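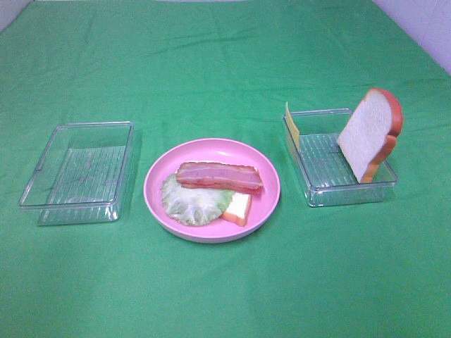 Fig. 1. Toy bacon, lettuce and bread on the plate, with one tray empty and more bread and the cheese in the other.

Domestic and Light Industrial Automation
Handout for Session 7: Can it make lunch?
Piyumi Thambiah

Read this before the seminar and bring it with you. The reading list is at the end. If you only have time for one section, make it the one on counting.

1. What we are asking

Every few months somebody announces that the household robot is nearly ready. The announcement comes with a film, and the film has a worktop, a pair of grippers and a cheerful tune. My view, which you are free to attack in the seminar, is that the films tell us very little about chores. They tell us that a certain movement was made at least once.

A chore is a different sort of thing. Making a sandwich for a child before school means finding the bread, noticing that it has gone mouldy, opening the other loaf, getting a slice out without squashing it, buttering it, wiping the knife, and doing all this while somebody asks where their shoes are. Take away the cupboard, the packet, the butter and the child, and you have a sorting task. Sorting tasks are worth studying. I only object when they are sold to us as lunch.

2. The easy version and what is still hard in it

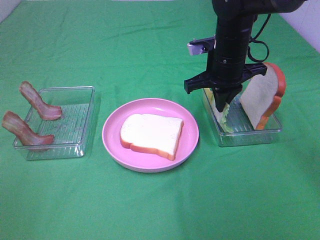

Picking up a flat, floppy thing remains one of the nastier problems in handling. Factories mostly avoid it with suction, trays made to fit, or a person. A two-fingered gripper needs an edge to close on, and a slice lying flat on a surface offers almost none. Standing the slice up helps a great deal, and you will notice how the second piece of bread waits on edge in the right-hand tray, well clear of the rim, while the one on the plate lies flat. Picking from the first position and picking from the second should be marked as separate skills. Ask of any demonstration which of the two it shows, and who set the pieces out at the start.

Then there is the material. Toy lettuce keeps its shape when you pinch it. Real lettuce tears, sticks to its neighbour and leaves water on the fingers. Real bacon is greasy. I have nothing against toy food in research (it is cheap, and it doesn't need a fridge), but a result with toy food is a result about toy food until someone repeats it with the other kind.

3. Counting properly

Suppose a firm, which we will call Voneo as in last year's exercise, reports 704 attempts at a pick-and-place task. Before you do anything with that number, find out:

What ended an attempt? A drop, a time limit, or a person stepping in?
Were the pieces put back in the same places each time?
Does a slice half on the plate count as placed?
How many attempts were thrown out before the counting began?

The Drundov worksheet gives you the same set of attempts scored under 2 different rules. Work out both success rates and write a sentence on each. Most students find the stricter rule unfair until they imagine cleaning up afterwards.

Time matters as well. If a robot takes 180 seconds over a job that you do while half asleep, the figure belongs in the report, in the first paragraph. Check whether the film was speeded up. Look for a clock on the wall, or a person walking past in the background.
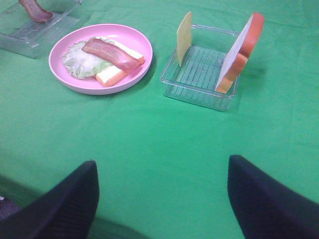 Fig. 3. A part-built sandwich as seen from between the fingers. Cheese and a second slice of bread stand in the near tray.

4. Order and knowing when to stop

Stacking looks trivial and often isn't. Each piece hides some of the one under it. In Fig. 3 the bread overlaps the lettuce and the bacon lies across the bread, so a system going by sight has less and less of the lower layers to go on. If something has slid, can it tell? And if it can, does it put the thing right or carry on regardless? Carrying on is common, and I would mark it down hard.

We should also ask what "finished" means to the machine. A person making a sandwich glances at it and nudges the top slice straight. I have yet to see that nudge in a demonstration from any of the firms on our list - perhaps you will find one.

5. The shop floor

People assume the shop floor is easier, and for fixed, repeated work it is. The trouble starts with mixed goods. The Zudance case in your reader describes a packing line where the product changed several times a shift, and the cost of changing the set-up each time swallowed the saving in wages. Keep that in mind when someone tells you that a general-purpose arm will pay for itself. 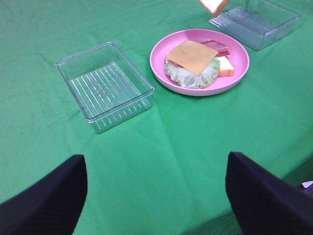

Visser objected to an earlier draft of this handout, saying that I was holding machines to a standard no trainee would meet, and that a slow, clumsy helper which works through the night may still be worth having. The point about the night shift is fair. I would answer that a trainee can be told once to mind the wet floor, and that someone has to be on call through the night for the clumsy helper. We will give this half an hour in the seminar, so come with a side picked.

6. To do before the session

Complete both parts of the Drundov worksheet.
Choose one chore you did this week and write down every step, including the ones you did without thinking. Mark the steps you believe a machine could do today in your own kitchen, with your own drawers.
Find one published demonstration and answer the questions in section 3 for it. "Not stated" is an acceptable answer and you will be writing it a lot.

Reading

Course reader, the Zudance case and the Voneo exercise
Thambiah, notes on scoring rules (on the course page, October version)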